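Sorting the picnic dishes, Boyer house

Posted April 19, 2020

Quick page, typing this with one hand and eating toast with the other. The kitchen boxes from the Boyer house finally got opened up and everything has to go somewhere: keep, porch shelf, cousins, or the recycling if the town will take it. People in the family keep asking what is in there so this is the gallery page for it. Scroll down. Notes go with it, add your name to what you want by email, not by text, I lose texts.

The table

Gray top, big, came with the house and is staying with the house. We taped it off in blue painter's tape so each kind of thing gets its own box. Started out trying to measure. Gave up on measuring. The lines wander and one of them is plainly on a slant and it makes no difference whatsoever to a plate. Tape was the end of a roll from Buleteck, the hardware place by the bridge, and some of it has been peeled up and put down again so it looks scuffed. Sticks fine.

Rule is one thing per cell, or one stack per cell if they nest. Once a cell has been looked at, wiped and written down, it gets cleared and the next thing goes in. Slow at first and then pretty fast.

Plates

Pale yellow-green plastic, round. These are the ones everybody remembers, or says they do. Porch suppers, corn, the tomato salad with too much onion. I had them down in my head as bright green and they are really not, more of a pear color, or the inside of a cucumber.

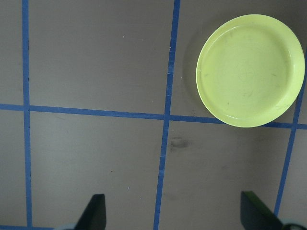
Good weight for plastic, they don't slide around when you cut something. I washed the whole stack in plain dish soap and warm water, no bleach, no scrub pads. Somebody used a scrub pad on the serving tray years ago and you can still see where. If you take plates please take a stack and don't pick out singles, I'd like them to stay together in some form. They can go in the dishwasher on the top rack, we always did it that way, but mind the drying cycle.

Bowls

Same family of stuff, different colors. Orange, a cream one, and a brown that I am told was called "walnut" in the catalog. They nest, mostly. The cream one has a hairline near the rim and I would use it for keys or buttons, not soup. The orange ones are spoken for already (Ohio cousins, sorry, they wrote first).

Cups and tumblers

Ribbed sides, cloudy. The cloudiness does not come off — I tried vinegar overnight and then baking soda and then gave up and drank out of one. Tastes like water. These would be fine for paint brushes or seedlings, or for kids. Free to whoever, I am not going to mail them though, porch pickup only.

The pitcher

Lid is missing. Has been missing as long as I can remember. There was a saucer that got used as a lid and I found the saucer too, so they go as a pair. Holds plenty. Handle is sound. Smells very slightly of grape drink and I think it always will.

The serving tray

See above re scrub pad. Otherwise good. Long oval, shallow, took a whole watermelon cut in wedges one time. I want to keep this one unless someone has a strong feeling about it, in which case tell me soon and we will talk.

Forks, spoons, the odd knife

A jumble. Plastic handles, metal ends, from at least 2 different sets and possibly a neighbor's. Nothing matches well enough to call it a set so I have them in a jar and they'll go out on the porch shelf as a jar. Take the jar. The butter spreader with the chewed handle is mine and is not in the jar.

Salt and pepper

Little Saketti shakers, the kind with the twist bottom. One twists, one does not. I ran hot water on the stuck one and it still would not go. There is salt in it from who knows when. Comes with the salt.

Egg cups

Did not know we owned egg cups. Has anyone in this family eaten an egg out of an egg cup? Write to me if so.

The picnic hamper

Not on the table, too big, it is on the floor by the back door. Lid strap is gone on one side and the lining has a stain on it. The frame of it is solid. It used to hold the plates and cups upright in elastic loops and the elastic has turned to crumbs, so you would be resewing all that. Nice project for somebody with more evenings than me.

Tablecloths

Two, both checked, both with the rust marks you get from leaving clips on. One is a good size for a card table. The other is huge and I have no idea what table it was for. Washed and line dried and folded, they smell like outside. Going to whoever takes the hamper unless there's an objection.

Packing

Keepers are going in Vendden bins, the clear kind with the gray lids, with newspaper in between even though it is all plastic and you could probably throw it down the stairs. Newspaper stops the squeaking. I am labeling on the short end so you can read it when they are stacked in the closet. If you packed the first boxes and labeled them "misc" on the TOP, I know who you are.

Mailing: I can mail plates and bowls. Weighed a stack with paper and a box and it comes in at 4 pounds, so work out your own postage and let me know if it is worth it to you. Not mailing the tray, the pitcher or the hamper. Could hold things till summer if you would rather come by, the closet has room and the bins stay dry up there.

Porch pickup: shelf is on the left side as you come up the steps. Your stuff will be in a paper bag with initials on it. No need to knock. House number is 393, there is a 9 that swings upside down in the wind so it may say 363 when you get here. Same house. I have been meaning to put a screw in that.

Things I have not found yet

The cake carrier. The ice cream scoop with the red handle. The lid (see pitcher). The little plastic swords that went in the olives, though I am not looking very hard for those. There are still 4 boxes in the hall and one of them rattles so there is hope.

If you have any of these at your place already please say so and I will stop digging. Not asking for them back, just want to know.

Who has asked for what so far

Orange bowls — Ohio, done, bagged.
Plates — one request for a stack, one "maybe," which I am treating as a no until I hear different.
Shakers — no takers.
Tumblers — the school garden would like some for seedlings. Yes, go ahead, as many as you want.
Hamper — one person wants it if someone else fixes it first. Noted.
Tray — me, for now.

About the colors on this page

They come out different on every screen, I checked on the laptop and on my phone and the plates looked like two different plates. In daylight by the window it is a soft yellowy green. If the exact shade matters becuase you are matching something you have at home, send me a bit of ribbon or a paint chip and I'll hold it up next to a plate and tell you.

The tape stays down until the hall boxes are done, then it all comes up and we get to eat at the table again. I will add to this page as I go, new things at the bottom under the list. Emails to the usual adress. Going to rinse the egg cups now.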